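> Has anyone seen Curnoletti yet? The 24-hour pass runs out tonight and I can't decide between that and Navudero.

Curnoletti, easily! Navudero is over 2 hours long and I felt all of it (the train part never ends).

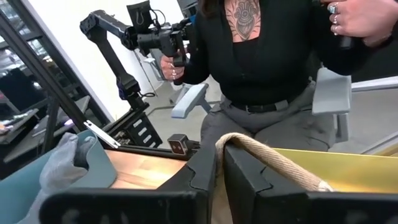
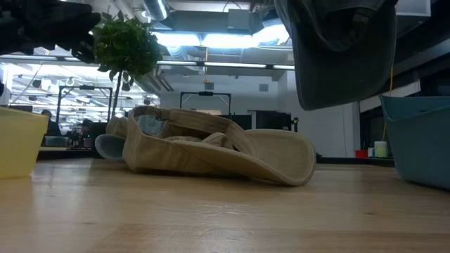

What sold me on Curnoletti was the lead, a retired smuggler who barely talks and still gets every laugh. She spends the whole movie in a floppy tan bucket hat, very close to the one on the wooden table there, and by the end I wanted one too. The middle drags a bit and the song over the credits is awful, but go anyway! Dridora is still on my list for January.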